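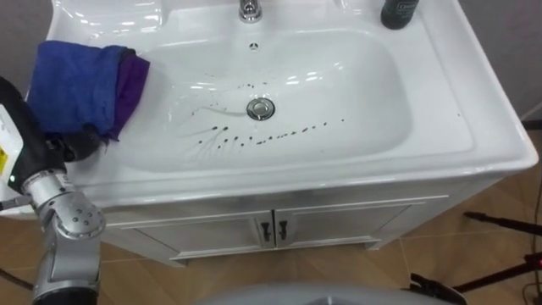 Washbasin at the Mockus Road waiting room, dark brown spots and streaks in the bowl.

Indedton Bus Users' Group
Minutes of the November meeting

Print this page | E-mail this page

Minutes taken by me, Honeylyn Mercado, again, as my hand went up before my brain caught up with it. If I've got your words wrong, tell me before the next meeting and I'll put them right.

We started at 7.10pm, a bit behind time, as the 92 was late (yes, we all noticed). Apologies had come in from the Zornen end, where the road was shut for the gas works, and from both of our student members, who had exams.

1. Last time's minutes

Agreed, with one change. I had written that the Jullon shelter "needs a new roof" when what was said was that it needs a new roof panel. Quite a difference in price! Corrected on the file copy.

2. The 92 timetable

This took up most of the evening and I make no apology for the length of this bit.

The company has sent us a draft of the winter timetable, to start in January. The good news is that the early bus stays, so people on the first shift at Zornen can still get to work without paying for a taxi. The bad news is the gap in the afternoon. At the moment there's a bus from Jullon at 3.20 and another at 3.50, and the draft has a single one at 3.35. On paper that looks like a fair split. For anyone coming out of the school it's hopeless, as they'd have to leave lessons early or run the length of Station Road with a bag and possibly a cello.

There was a lively chat about whether we should ask for the 3.20 back or the 3.50. The parents wanted the 3.50. The people who use the health centre wanted the 3.20, as the chemist shuts for its break just after. I did try to keep everyone to one speaker at a time and I failed. In the end we agreed to ask for both, with the 3.50 as the one we'd fight for.

We also talked about the last bus. It now leaves Jullon at 9.40pm, and the film club finishes at 9.45 if you're lucky and there isn't a long set of credits. The driver who came along (in his own time, thank you) said some drivers wait a couple of minutes if they see people coming down the hill, but they aren't supposed to and it can't be relied on. We'll ask for 9.55.

I'm to write the letter and pass it round before it goes. Please read it when it comes! Last time I got back one reply, and it was about a comma.

3. The petition

We now have 133 names on the paper copies. I'd hoped for more, but the sheet in the bakery went missing for a week and came back with a shopping list on the back of it. The sheet at the library did best. Around 70 of the names are from Jullon, which pleased everyone, as it used to be said that Jullon people all drive.

We agreed to keep going until the middle of December and then hand everything in together. Clipboards are in my porch if you want one. Just knock, or help yourself if the door's open.

4. Stops and shelters

The stop outside the old dairy is still on the wrong side of the lamp post, so if you stand under the light the driver can't see you, and if you stand where the driver can see you then you're in the hedge. The council has been told twice. We'll tell them again, with a map this time.

The timetable case at Zornen Cross has been mended and has the right timetable in it, for the first time since spring. I'd like that minuted with some joy, so there it is.

Somebody asked for a bench at the top of Mill Lane. There was a bench, years ago, and I remember it well because I once sat on it with half a wedding cake on my knees. We'll find out who owns the verge before we get too excited. 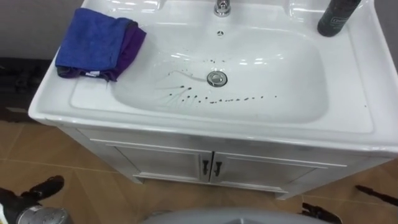 Mockus Road: the basin bowl, with the drain stopper and the dark droplets.

5. Mockus Road waiting room

Opening hours will be 7am to 6pm through the winter, the same as last year. The heater is on a timer and the timer is on the old clock, so it comes on an hour out. I said I'd look for the booklet. The basin goes on the cleaning list along with the floor and the windows. We're still short of people for the early unlocking, and it's a ten-minute job if you live nearby, so do have a think.

6. Fares

The child fare is going up in January. We don't like it but it's in line with the other routes and we didn't think a fight was worth it on top of the timetable. One member felt strongly that we should object anyway and asked for that to be written down.

There was some muddle over whether you can use a return ticket bought in Indedton to get on at Zornen on the way back. You can, as long as it's the same day. The driver confirmed it.

7. Anything else

The spring outing. Last year's trip to the coast meant three buses and a very long wait in the rain, and several of us would happily do it again - others would not. Ideas so far are the garden at Jullon (one bus, tea room) or the market. Send me your votes.

A pair of brown gloves was left behind after the last meeting. I have them. They're rather nice ones, so be quick.

We finished at 8.50pm, in time for the bus.

Next meeting: December, 7pm, same place. Mince pies if someone makes them.

Comments (3)

Jullon Mum
Thank you for pushing on the 3.50. My two would be home after dark otherwise, and the path from the stop has no lights at all past the bridge. Is there still time to sign?

Honeylyn
Yes, plenty! Library or my porch.

Top Deck
Please can the letter mention Saturdays as well? The draft has the morning bus leaving Zornen four minutes before the one from the villages gets in, so you stand there and watch it go. Also I think those are my gloves. Leather, button at the wrist?

Contact the group | Copyright Indedton Bus Users' Group | Back to top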